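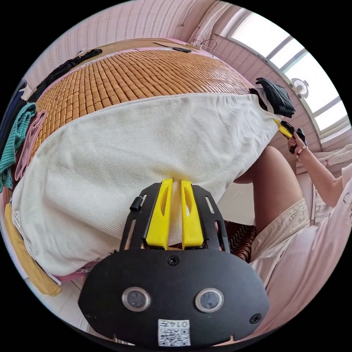
*Blanket task, view from one hand-held gripper. The other one has the corner.*

# Flusero: student recordings of everyday two-handed chores

Welcome! Flusero is the shared dataset of our robotics club. Members take a pair of hand-held grippers home, do ordinary chores with them, and bring the recordings back so we can train a policy for the club's two-armed robot, Brustum. We started with bedding and laundry, which turned out to be much harder (and a lot more fun) than the block stacking we did last year.

If you're new to the club, read this file first, then ask Yuk-lan for a login.

## What's in it

- 1851 episodes in the current release
- 25 homes, all belonging to club members or their families
- 3 task groups: `blanket`, `clothes`, `towels`

Each episode is one attempt at one task, start to finish. Failed attempts stay in, and we love them! They carry `success: false` and usually a short note from whoever recorded them. Some of the notes are better reading than the code.

## Folder layout

```
flusero/
 blanket/
 clothes/
 towels/
 splits/
 notes/
 check_episode.py
```

Inside an episode folder you'll find `left.mp4`, `right.mp4`, `motion.csv` and `meta.json`. Left and right mean the hand holding the gripper, not the side of the bed. We mixed this up early on, and Gorazd spent most of a school break fixing it, so please check yours before you upload.

## The blanket task

Beds are a great place to begin. You don't need a special table, everyone has one, and a big blanket really does want two grippers. The instructions are short:

1. Start with the blanket anywhere on the bed, in any shape.
2. Take a corner with one gripper and pull it toward the head of the bed.
3. Use the second gripper for the next corner or the nearest edge.
4. Keep going until it's spread or folded, whichever is written in `meta.json`.
5. Open both grippers fully, then stop recording.

Please don't tidy the room first. Clothes, cables, patterned sheets, bright windows - leave them the way they are. The first policy we trained had only seen neat beds in the club room, and it grabbed a sweatshirt sleeve and folded that with total confidence.

Thick quilts count as blankets. Fitted sheets don't have a group yet, though Azra is working on a proposal and would like help from anyone with patience.

## Known problems

- The lenses are very wide, so straight edges near the border come out curved. We store the video uncorrected. Use `--undistort` in the loader if you want it flat.
- Strong daylight can turn windows solid white. Tracking usually survives this, but check the `tracking_ok` column.
- Hands, knees and sleeves show up all the time. Faces shouldn't. Anything with a face goes to Slavica before it goes anywhere else.
- 33 towel episodes have a late start on the right video. They're listed in `notes/late_right.txt` and left out of both splits.

## Results so far

Amra's baseline, which we named Vlachou, can find a blanket corner on beds it has never seen, and the whole room cheered the first time it did. Pulling goes well on thin blankets. Folding is still shaky: it lets go too early on the second corner. If you want a project for the spring, this is a wonderful one to pick up.

## Adding your own episodes

Run `python check_episode.py path/to/folder` before you upload. It looks for missing files and mismatched video lengths, and it prints exactly what to fix. Then open a pull request with your folder and put the task group in the title.

Grippers are signed out from the Mitex cabinet after 4 p.m. Bring them back charged, with both fingers on!

## Use

Open to all club members and to other school teams who ask. Don't repost single videos, since these are people's bedrooms. For anything else, open an issue and tag Azra or Gorazd.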